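Why does wood have stripes?

by Marlies Tanner, for the Borness Kids Workshop page

Put your nose close to a table. Closer. See the lines? That's grain. Every tree makes it, and every tree makes it a bit different – like fingerprints, only a lot bigger.

Ok so how does it get there. A tree grows a new layer every year, just under the bark, all the way round. In spring it grows fast, and that part comes out pale. In summer it slows down and the wood gets darker and tighter. Then winter, not much happens. Then spring again. Pale, dark, pale, dark. Cut the trunk straight across and you get rings. Cut it the long way, like a board, and the rings turn into stripes!

Quick test at home. Get a carrot (ask first). Slice it across – circle. Slice it the long way – long lines. Same carrot, two patterns.

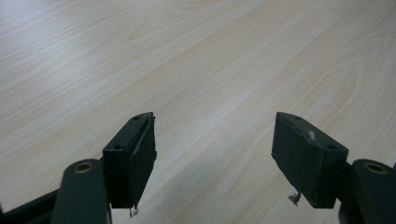 Now the ovals. Sometimes the stripes stop being straight and go around and around a middle point, like ripples when you drop a pebble in a puddle. Two ways that can happen.

One, a knot. A branch used to grow there. The trunk kept getting fatter and the new layers had to bend around the branch, the way water goes around a rock. A real knot is often darker and really hard. My friend Annelies Zwahlen makes stools and she gets grumpy when her saw hits one.

Two, the saw just went through a wavy bit. Trunks aren't perfect tubes, they bulge and lean. If the saw shaves the top off a bulge you get loops inside loops. Same as the lines for a hill on a hiking map.

Which kind is on your table? Look for a dark hard spot in the middle. No spot, its probably number two. Probably. I've been wrong.

And now a sneaky thing. Not every stripy table is wood all the way down! Some have a very thin slice of real wood glued on top, called veneer (say ven-EER). Some have a picture of wood, printed on paper and covered with clear plastic. The picture can be really good. Knots and all.

How to be a wood detective:

Look at the edge. On a solid board the stripes on top carry on over the side.

Look for twins. If you find the exact same oval in two places, somebody printed it. Trees don't do copies.

Feel it with your fingertips, eyes shut. Real grain can have tiny bumps, but a shiny varnish hides them, so this one isnt proof.

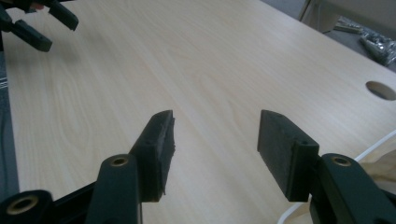

One more job before you go – make a grain rubbing. You need thin paper and a crayon with the wrapper peeled off. Find a rough old board, a fence or a bench is great. A smooth table won't do much. Hold the paper flat, use the side of the crayon, rub gently. Don't press hard or it rips. Start with 5 rubbings from different boards and write on the back where you found them.

Lay them next to each other. Lines close together mean the tree grew slowly there, maybe it was cold or dry or stuck in the shade of bigger trees. Lines far apart, it grew fast. Some trees get to be more than 100 years old, so thats a lot of springs in one trunk.

Words to keep:

Grain – the lines in wood
Knot – where a branch was
Veneer – a thin slice of wood glued on top of something else

Next time, bark. Bring a magnifying glass if you've got one.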